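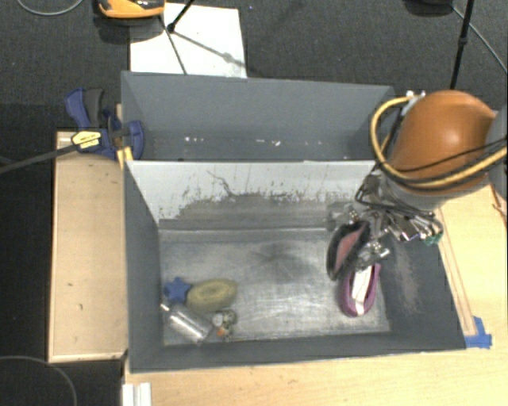

Ticket: Bin cell 2, wrist contact fault during picks on the right side
Opened by: Olaia Cifuentes
Assigned to: Jinlong Shen
Priority: high
Status: open, waiting for part

The arm on cell 2 stops with a wrist contact fault when it picks from the right end of the front compartment. It started Monday on the second batch of the Nadater item set. The fault code is 820 every time. Picks on the left side, where the blue star and the bottle are, do not trigger it. The two shoe items on the right do, and with those the gripper has to work down between them with the wrist over that end of the bin. The yellow cable makes a wide loop around the orange housing in that pose, and I think the loop is part of the problem. I have no log entry that proves it.

Steps to reproduce: load the standard set, put both shoes near the right wall, start the Abubakari pick routine at normal speed. Out of 20 attempts I got 7 faults. All of them came on the way down, before the fingers closed. The controller has to be cleared by hand after each one.

Expected: arm completes the pick or skips the item and moves on.
Actual: arm stops in place and holds position. Twice it came back up on its own after I cleared the fault, without waiting for the start button. That second part is the reason for the high priority.

Comment, Jinlong Shen
Please don't run this cell with anyone inside the marked area until the restart is understood. I have set the speed limit to the low setting and locked it. Can you export the controller log and the force readings for the faulted picks? Also, was the bin moved? The taught positions assume it is where the calibration left it.

Comment, Olaia Cifuentes
Log and force readings attached to the ticket. Bin was not moved as far as I know. The clamp at the rear left was tight when I checked. I did not measure the right side.

Comment, Jinlong Shen
Went through the log. The force reading climbs before the fingers reach the item, so it isn't the shoe pushing back. It climbs with wrist rotation. Same pattern in all the faulted picks. In the good ones the wrist picked the other rotation, which explains why it comes and goes.

Restart issue is separate. The Plullus controller has an auto-resume setting and it was on. It came back with the last config restore in March. I turned it off and saved a new config. Tested by forcing a stop, clearing it, and waiting. Arm stayed put until start was pressed. Repeated on the other cell, same result.

Comment, Jinlong Shen
Cable test done, power off, arm moved by hand. At the rotation used in the bad picks the yellow cable goes tight at the connector end. Let out 17 mm at the first tie and ran the same picks at low speed. No faults, but with that much slack the loop swings, so I don't want to leave it like this at full speed.

Ordered a Bodier swivel guide to hold the cable closer to the housing. Until it arrives:
- speed stays locked at low
- wrist rotation is limited in the routine, so some right side picks will be skipped
- check the connectors before each shift and write it in the cell log

Comment, Olaia Cifuentes
Ran the morning batch with the limits on. No 820. A few skips by the right wall, logged as skips. Connectors checked and seated. Leaving the ticket open until the guide is fitted and we have a full speed run.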